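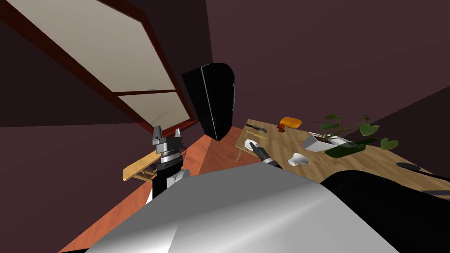 Teaching by hand, teaching by remote
Speaker notes, Minttu Lehtinen
Sat 10 May, second slot after lunch

Slide 1. Title
Thank Martti for the introduction. Say who I am: I run the teleoperation sessions at Valtonen, mostly on two-armed robots, mostly tabletop work. Questions are fine during the talk.

Slide 2. Two ways to show a robot a task
By hand: you hold the arm and move it through the job. Motors go soft, joints get recorded.
By remote: you stand somewhere else with a controller in each hand and the arms follow you. That can be a real robot or one in simulation.
Ask who in the room has done either. Wait for hands.

Slide 3. Hand guiding
Good for one arm and one path. You feel the weight and the joint limits, so you learn quickly what the arm can't do.
Bad for two arms. A person needs both hands for one of them. Your body also gets in the way of the cameras, and then the recordings have your sleeve in them.
Tell the Skerow story here. Keep it under a minute. We guided one arm all of April, then had to do every recording over when the customer wanted the second arm to hold the tray.

Slide 4. Remote control in simulation
Our practice room is called Mivamix. Plain walls, a wooden table, a few things on it: bowl, small plate, a white dish, a plant in a planter.
Point out that the right gripper is down by the small plate and the left one is up in the air. New operators forget the arm they aren't using. It drifts wherever their hand drifts, and the recording keeps all of it.
Rule we use now: park the idle arm before you start the reach.
Also mention the plant. Its leaves hang forward over the table. Operators go around it without thinking, and the model then learns a wide path even on tables with no plant. Move the plant between sessions.

Slide 5. What the operator sees
The view can be tilted, with the robot's own torso covering a good part of it. The near edge of the table goes missing behind the chest. People lean their heads to look around it, which does nothing if the camera is fixed.
Give new people a full session of just looking and pointing before they grasp anything.

Slide 6. Numbers
1232 demonstrations kept in the Witano set. Roughly 20 seconds each.
We throw out a take if the operator stops to think in the middle. Start again from the reset. Trimming the pause out afterward gave us jumps in the arm speed, and cleaning those up took longer than a new take.
Operators change over every 10 takes. Tired hands make short, jerky grasps.

Slide 7. Thin and flat objects
Bowls are easy. Anything thin that lies flat on the wood is hard, because the fingers have to come down almost to the tabletop and there is no touch feedback in our setup. The operator judges height by eye and usually stops too high.
What helped: a second view from the side, and slowing the arm down near the table.
Skip the friction settings unless somebody asks.

Slide 8. When to use which
Short path, one arm, real machine in front of you: guide it by hand.
Two arms, many layouts, several operators: remote, and start in simulation.
Expect to record some takes on the real robot in either case. We have not found a way around that.

Slide 9. Questions
Likely ones: cost of the controllers, how much delay is too much, whether we mix both kinds of data. For the last one, yes, but label them separately. Send delay questions to Martti Koivisto, he measured it.
Leave the contact slide up. Laptop goes back to the front desk.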